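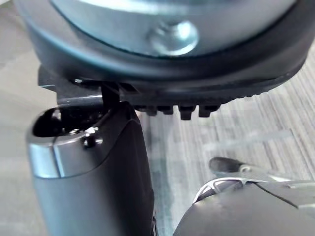

5/27/26, bedroom at Lemwood. The floor shows through between the short black teeth.

Started after lunch with Zinash Mamo and Yuto Wada. Subject of the day is the bed and the clothes on it: how to make the bed as the Wolde sheet says, and then how to sort and fold on top of it without spoiling the bed again. Kidus Woldegiorgis wrote the sheet in July last year and it was never tried in this room with the thick duvet.

First the duvet. I pulled it from the foot side and Yuto from the wall side. The mattress I measured again, 147 cm across, so the number in the old notebook was wrong and I corrected it there with pencil. The duvet is wider than the sheet expects. If you center it by the stripes it looks right from the door, but then too much cloth hangs down on the front side. If you center it by the hanging part, the stripes go a little crooked. We decided for the stripes. Zinash prefers the other way and I write it here so that it is not forgotten.

The fold at the head end we did three times. The sheet says "one hand wide" and my hand and the hand of Yuto are very different. Better to give it in centimeters in the next version. Also the fold should be made before the pillow is placed. We did it after, and the pillow had to be lifted every time. 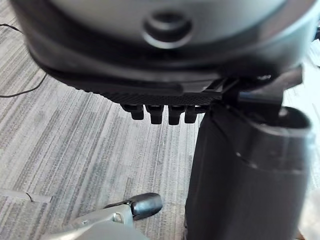
The carpet is the next point. I wanted to put the clothes basket down beside the bed, but the passage there is narrow and one has to step over it. Wing-yan Choi proposed by phone to keep the basket at the foot end. We tried it and it is better for the knees also, but you must turn your whole body for each piece. For a small load this is no problem. For a full one I would still want it near.

The striped carpet hides lint very well. After the session I went over it with the Brundus roller, and the sheet on the roller was full after a short walk along the bed. Please put new sheets on the shopping list, there are only two left in the drawer.

Then the clothes. The Wolde sheet says to spread all pieces first, and only then to begin folding. I do not agree with it for dark clothes. A black piece and a dark green one look nearly the same when the curtain is half closed, and if they touch you take a sleeve of the wrong one. So we leave a gap between pieces and do not put one over the other, even if it needs more place on the bed.
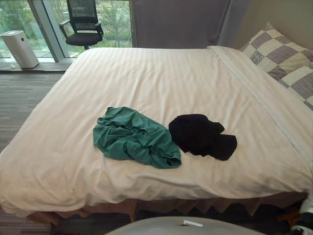
Green left, black right, with white duvet between them. Not folded yet.

Remark to the surface: the duvet is soft and it gives way when you press a fold with the flat hand. The crease comes out round. Zinash put the big tray under, and with the tray the edge was sharp, but the tray leaves its own mark on the duvet and then somebody has to smooth again. Yuto folds in the air against his chest and only lays down the finished piece. For him it goes fast. For me the back part always slides.

What I would keep from the sheet: smooth the piece from the neck down, sides in, then fold up from the bottom. What I would change: the first smoothing should be short. We lost about 3 minutes on one top trying to remove wrinkles which need an iron anyway.

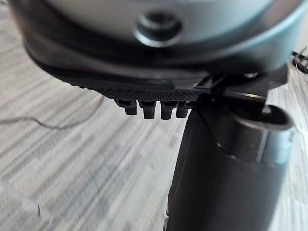
Tiruwork Yimer asked last week if the patchwork pillowcase can stay when we show the room to visitors. I think yes. It is cheerful, and against the white duvet it helps to see where the head end is. The bed skirt is another matter. The pleats at the lower edge want to be pulled straight by hand, and this step is missing completely in the sheet. I added it as last step, after the duvet and before the carpet.

Open points:
Ask Kidus for the editable file of the sheet.
Try the Lukden board instead of the tray, it is thinner and has maybe no hard rim.
Repeat the centering with the other duvet, when it is back from the laundry.
Curtain fully open next time, before the clothes come out of the basket.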